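Plukoston Pitch Kit (standard)

Home > Kits for organisers > Pitch Kit
Ref 3601
In stock, ships from Dellthorpe

Everything you need on the day for a small business-plan contest, in one crate. Timer, score sheets, judges' packs, badges, the lot. Made for local heats, college enterprise weeks, town start-up nights. If you've got a hall and some founders you can run it.

New version as of 13 September 2019. Old score sheets still work with it, see further down.

What's in the crate

Countdown timer, big digits, readable from the back of a school hall. Mains or battery.
Small repeater timer for the speaker's side. Same countdown, faces the other way.
27 judge score pads, tear-off, carbonless so you keep a copy and the team gets one.
Judge's folder with the marking guide. Reprinted, the old one had the wrong page order, sorry.
Badges and lanyards: entrant, mentor, judge, crew.
Running order board, wipe clean. Pens included, spare pens not.
Draw bag and numbered discs for the pitching order.
Feedback cards.
Organiser's handbook, 37 pages, spiral bound. Read the first chapter at least.

Not included: projector, laptop, microphone, prizes. We do get asked about prizes. No.

Which size

Standard kit is right for one room, one day, one panel. For two rooms running side by side get the Double, it has 2 of each timer and the boards come in different colours so the runners don't mix them up. For a whole series of heats ask us about hire, it's usually cheaper than buying.

Timers

Set the pitch length, set the question length, press go. Amber light at one minute left, red at time. There's a buzzer and it can be turned off at the back. Repeater pairs by itself when both are switched on. If it doesnt, hold the side button till the light blinks and try again. Range is fine for a normal hall, not tested outdoors.

Batteries: takes ordinary AA, not supplied in the kit becuase of the courier rules.

Scoring

Five headings on each pad: problem, customer, how it makes money, team, and the pitch itself. Each marked out of ten. Blank box at the bottom for anything local, some heats use it for community benefit. Totals go on the summary sheet, one per team. There's a spreadsheet version on the downloads page if you don't fancy adding up by hand.

Ngân Đồng rewrote the marking guide in May after running the Zolness heats with it. Main change is the "how it makes money" heading, which judges were marking all over the place. Now has worked notes for low, middle and high. Also a short page on asking questions when the team is pitching in a second language. Worth giving to the judges the night before.

Already have the older pads? Same five headings, same totals. Mix them freely.

Mentor table cards

Sold as an add-on. One card per table, with a set of prompts for the hour before pitching: who pays, how often, what it costs to make one, what happens if the first customer says no. The Từ edition is the same cards in Vietnamese and English, both on the one side.

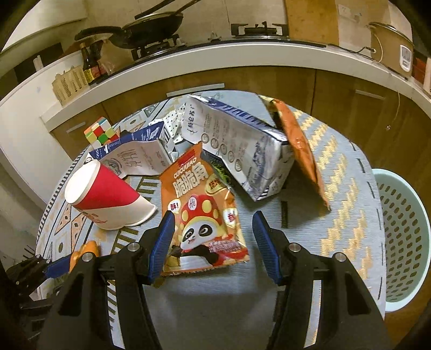

Cards are laminated and stand up in the slotted base. Write on them with the board pens and they wipe off. Don't use permanent marker, we can't replace those free.

Delivery and returns

Orders in before noon go out same day. Crate is heavy, two people to lift. Someone needs to sign for it. Returns within the month if the pads are unopened, you pay the carriage. Faulty timers we swap, just email with the ref and a line saying what it's doing.

Refills

Score pads, feedback cards, lanyards and discs all sold separately, see Refills. Handbook can be bought on its own too.

Hire

Hire stock goes quickly in spring, book early. Deposit comes back once the crate's been checked in at Dellthorpe. Missing discs are charged, pens aren't.

Questions to the shop desk, please put the ref in the subject line.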